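Residents' Bulletin, Tuesday, February 11, 2025

Changes to the Shared Kitchen Booking Policy

The Wallow Residents' Association has approved a revised policy for the shared kitchen at Warrier House. The new terms apply to all bookings made from the date of this bulletin. Bookings already confirmed will be honored on the terms under which they were made.

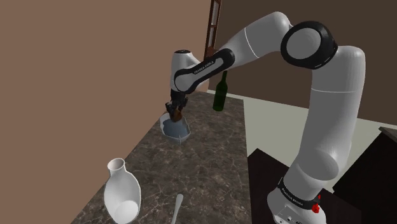
Eugeniusz Pawlak

Under the revised policy, private bookings are limited to four hours. The refundable deposit rises from 40 to 50 dollars and will be returned within ten working days, provided the kitchen is left clean and the key is handed in at the front office. Bookings for more than one evening in the same week require written approval.

Members asked at the September meeting whether outside caterers could be admitted. The Association has agreed to this on a trial basis. Caterers must submit proof of insurance with the booking form and pay a flat fee of 200 dollars per event. Residents remain responsible for the conduct of any firm they engage.

The Association has also set aside 800 dollars for a replacement extractor fan, to be supplied by Werkau. The kitchen will close for one day during installation, and notice will be posted in the lobby.
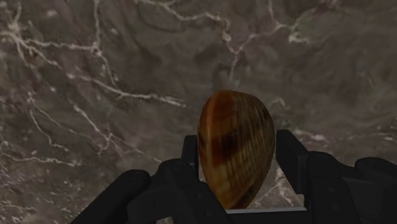
Shobha Reddy wrote to the Association that four hours is too short for a family celebration, and asked that weekend bookings be extended to six. Her request has been placed on the agenda for the next general meeting.

Other written comments may be left at the front office or placed in the box beside the mail room. Booking forms in the new format are available at both locations. The former blue forms will no longer be accepted.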